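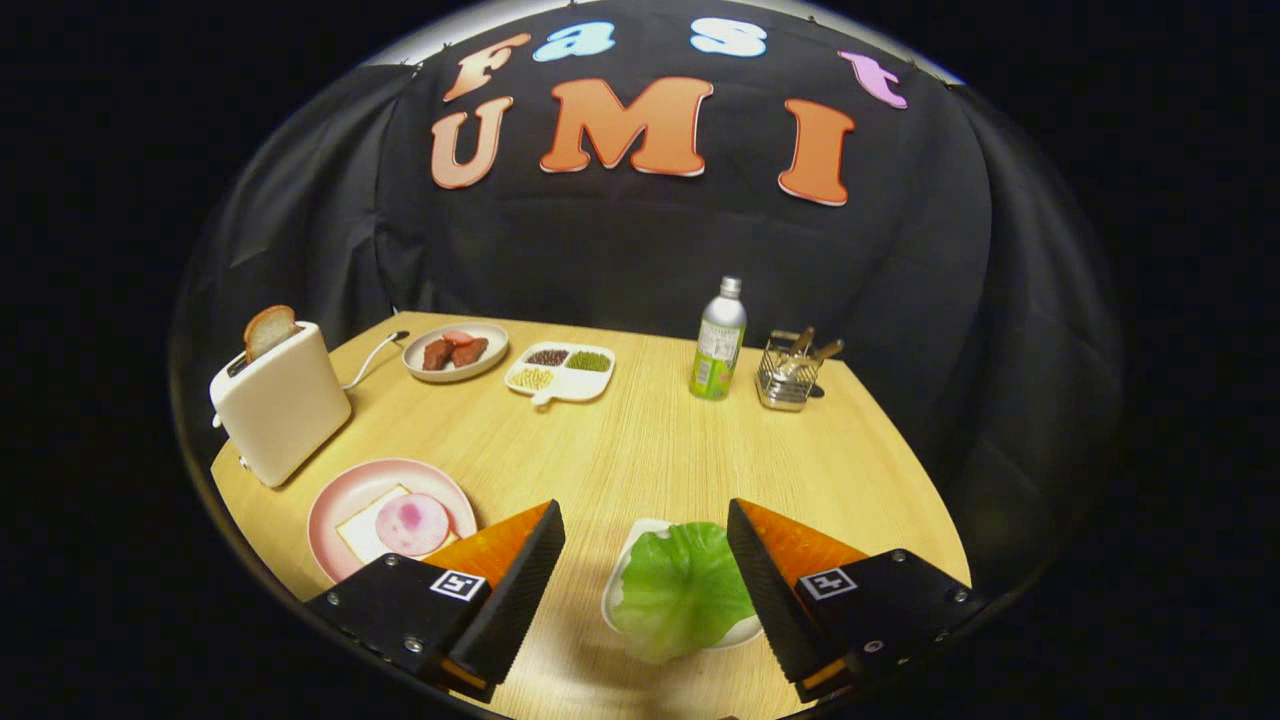
Cacharreo · Pinzas y cámaras

¡Por fin le he dedicado una tarde entera a la pinza de mano! Llevaba desde septiembre con la Nikby, que cierra bien pero pesa lo suyo, y el cambio se nota en la muñeca enseguida. Los dedos naranjas con almohadilla negra estriada me tienen encantado, y el ojo de pez mete en plano media mesa: la tostadora, el jamón, las legumbres y el bol de lechuga entre los dedos.

Lo difícil es la lechuga (qué hoja más traicionera). Quiero grabar 12 tomas con cada pinza y compararlas con calma. Juniper apuesta por la Nikby; yo, de momento, sigo con esta.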